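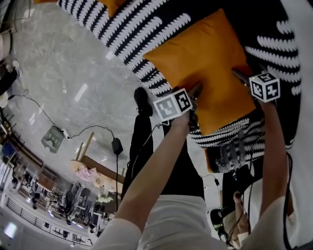
Orange cushions with black and white zigzags: how do you arrange them so they look good AND people can sit down?

Vosidard Community Help > Home and Office > Soft Furnishings
Posted 7/28/21

Lindsay Ruddock

Hi everyone! I have fallen completely in love with a color scheme and now I need help making it behave.

We have a shared lounge area at work (light gray marble floor, which is beautiful but pretty chilly to look at) and I got to choose the cushions. I went with a mustard orange and a black with white zigzags, and I am so happy with them. The orange warms up the whole place. There's a gold wire chair over there too, and the orange makes the gold look twice as nice as it did next to the old beige stuff.

My trouble is the arranging. I've tried the cushions every way I can think of:

All the orange at one end and the pattern at the other. Looked like two different sofas.
Orange, pattern, orange, pattern in a row. Tidy, but a bit like a flag.
Pattern at the back, orange leaning in front. My favorite so far by a mile, but by lunch it has slumped into a heap.

There's a black screen right by the seat, so the black in the pattern ties in with it nicely and I'd like to keep the zigzag visible. But people also want to sit down and watch things on that screen, and when they do, every cushion gets shoved to one side. I go over and fluff it all back up several times a day and I don't mind, I kind of enjoy it, but I can't be the only one who does this forever.

So: is there a way of stacking or leaning them that holds? Do I have too many? And does the big zigzag fight with the plain orange, or am I overthinking it? My budget has 41 dollars left in it, so a small purchase is okay, but I can't replace the lot. The inserts are the ones they came with, Plondska brand, polyester.

The pattern-behind, orange-in-front version is the one I keep coming back to:

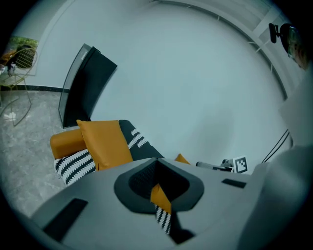

Noeline Pirihi

Oh, keep that combination, please! Mustard with black and white is one of my favorite things in the world and I've had a version of it in my own living room for years. A plain color in front of a busy pattern is the right way around, too. The plain one gives your eye somewhere to land, and the zigzag peeks out from behind on either side. If you flip them, the pattern takes over and the orange turns into background.

Now the slumping. I'd put money on your inserts. Polyester ones are often cut to the same size as the cover, and after a few weeks of people leaning on them the corners go empty. A cushion with empty corners can't stand up on its edge, it folds at the bottom and slides forward. What you want is an insert two inches bigger than the cover in each direction. It feels wrong when you're stuffing it in (you will swear at the zipper) but the corners fill right out and the thing stands up beautifully.

You don't have to do all of them. Do the back row only. Those are the ones carrying the weight, and the front ones can be as soft as you like.

Here's how I set mine up, and it survives kids:

Start at the end of the seat, by the arm, not in the middle. Push the first patterned cushion right into the corner so it touches both the arm and the back.
Lean the orange one against it, turned a little so that it isn't square on. A slight tilt looks relaxed and it also wedges better.
Press down on the top edge of the orange with the flat of your hand. You want the bottom edge to dig into the seat.
Leave the middle of the seat completely bare. Completely! It's the hardest part for people like us who love cushions.
Put whatever is left at the other end, with one small plain one at the front.

The bare middle is what stops the shoving. If there's an open place to sit, people sit in it. If there isn't, they make one, and that's when you find everything in a pile on one side.

As for the zigzag fighting with the orange – no, not at all. What would fight is a second pattern of the same size. If you ever add something, make it either another plain or a very small, quiet print. I once added a big leaf print to mine and it was like having three radios on.

Also, when you fluff, do it from the sides and not the top. Hold it by two opposite edges and push your hands together a few times like an accordion. That shifts the filling back out to where it should be. Karate-chopping the top looks fun in magazines but with polyester it just leaves a dent that flops over.

Tell us how it goes! I'd love to know whether the new inserts fix it.

porchcat

You have too many. Take two off and put them in a closet, swap them in when the others go to the cleaners. Done.

Lindsay Ruddock

Noeline, thank you, this is wonderful! The accordion trick worked on the first try. I had been chopping them. And porchcat, ouch, but fair. I took one away as a compromise and I can already see the seat again.

One follow-up if you're still around. Does it matter which way the zigzag runs? When I turn a patterned one around the stripes go up and down and it seems to look taller.

Noeline Pirihi

It matters more than you'd think! Pick one direction and keep all the patterned ones the same. With the zigzag running across, the whole seat looks wider and calmer, so that's what I'd do in a lounge. Up and down is fun on a single chair. If you like a cushion stood on its corner, go ahead, but only one, and only at the end.

Check which side the zipper is on while you're at it. Zipper at the bottom, always. If you're turning a cover around, take the insert out and put it back in properly instead of rotating the whole cushion, otherwise the zipper ends up on top and catches on everybody's sweater.

Tamarack_J

Jumping in to add something about covers, as I've had the mustard and black combination through the wash many, many times. Wash the black and white ones on their own, inside out, cold water, zipper closed. Black dye next to white stitching is a gamble in warm water and I lost a lovely pair that way. The mustard will go fine with towels in a similar color. Dry them flat if you have the room. The dryer shrinks some of them just enough that your nice new bigger insert won't go back in.

For a shared space I'd also sew a small square of grippy shelf liner to the underside of any cushion that travels. A few stitches at each corner is plenty. I got a roll at the Monon flea market for 5 dollars and still haven't used it up. It goes on the bottom edge where no one sees it, and on a smooth seat fabric it makes an enormous difference. On a rough, woolly fabric you won't need it.

Other than that I agree with everything Noeline said, except that I'd allow a leaf print if it's small enough.

Lindsay Ruddock

Cold wash and shelf liner, written down! I've ordered two bigger inserts for the back row, which just fits in what I had left. They should be here in the first week of August. I'm going to try the zigzags running across, zippers down, middle of the seat bare, and I'll come back and report.

Noeline Pirihi

Yes please do! And give those inserts a day out of the bag before you stuff them in, they need it to puff up.

108 people found this thread helpful. Follow this thread to hear about new replies.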